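Rerine Breakfast Table Kit – item 863
Hire price: $189 for the weekend, pickup in Primville
Deposit: same again, back to you on return

I started hiring out this kit after my own family reunion, where I'd spent weeks on the supper menu and then woke up to a cottage full of cousins and one loaf of bread. Never again! Breakfast is the meal people forget to plan, and it's the one where everybody turns up at a different time wanting something different, usually in their pyjamas. So I put together the tubs, the jugs, the bowls and the cereal, and it all goes in the back of a hatchback if you fold one seat down.

What you get

Folding table, light wood-grain top, seats six or makes a good long counter against a wall
Melamine bowls, 100 of them, in stacking crates (yes, that's a lot, but it means you don't have to wash up until lunch)
Soup spoons to match, because teaspoons are hopeless for cereal
2 insulated milk jugs with lids
Cereal, family-size boxes: Froot Loops and raisin bran
Tea towels, a dishcloth and a roll of masking tape for labelling the jugs

The cereal

I get asked about this more than anything else in the kit, so I'll go on a bit. The cereal is yours. You keep what's left, you don't have to bring any of it back, and please don't try, as I can't send an opened box out again. It's included in the hire price and I buy it fresh for each booking at the ordinary grocery store, so the box design might be different from one month to the next.

Why those two? Trial and error, mostly. I used to do a wee assortment of single-serve packs and the kids would tear through the colourful ones and leave me with a bag of plain flakes. Now it's one cereal for people who want a toucan looking at them first thing in the morning and one for people who want raisins, and I've had hardly any complaints. My dad mixes them. I don't recommend it, but there you go.

I leave the boxes out on the table as they are – no decanting into glass jars. I know the jars look lovely and I tried them for a whole summer. Kids couldn't lift them, nobody knew what was in which one, and a guest with an allergy quite rightly wanted to read the panel on the side and I'd already put the packaging out with the recycling. Leave the boxes standing up with the front facing the room. A red box and a purple box are easy to spot from the hallway when you haven't had your coffee.

If you want something else, tell me when you book and I'll swap it. Oat rings, corn flakes, granola, gluten-free, all fine, though granola costs a bit extra. Same goes for milk: I don't supply it, but the jugs hold a full carton each and they'll take oat or soy just as happily.

Setting up

Put the table somewhere people can reach both sides if you've got the space. Bowls at one end, cereal next, milk last, spoons after the milk. I used to put the spoons with the bowls and they'd end up on the floor. The table legs lock with a click, and you do need to hear the click on all four. If one's stiff, push the brace down with the heel of your hand.

It wipes down with warm water and a drop of dish soap. Please, no scouring pads on the top. Milk rings come off easily if you get to them the same day.

Changes since last July

The old white trestle has gone. It wobbled, and I was tired of folding cardboard under one foot. The jugs are now the Vinach ones with the wide handle, much nicer for small hands, and the crates are Rainer, which stack properly instead of sliding about in the car. If you hired from me before and loved the blue bowls, I'm sorry, too many of them chipped. The new ones are cream.

Booking

Long weekends go first, so do get in early. Send me your dates, how many you're feeding and any cereal swaps. Bence Szűcs looks after pickups on Friday afternoons and he'll show you how the table folds, which is handy as there's a knack to it. Returns are Monday before noon. Rinse the bowls if you can – I put everything through the hot wash again anyway, so they don't need to be spotless.

Extra cereal can be added to any booking at whatever I paid for it at the till. Most groups with more than a few kids ask for another couple of the red ones.
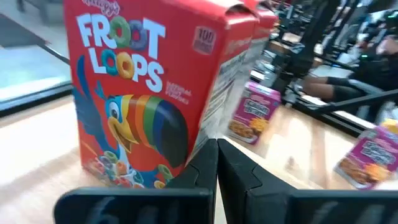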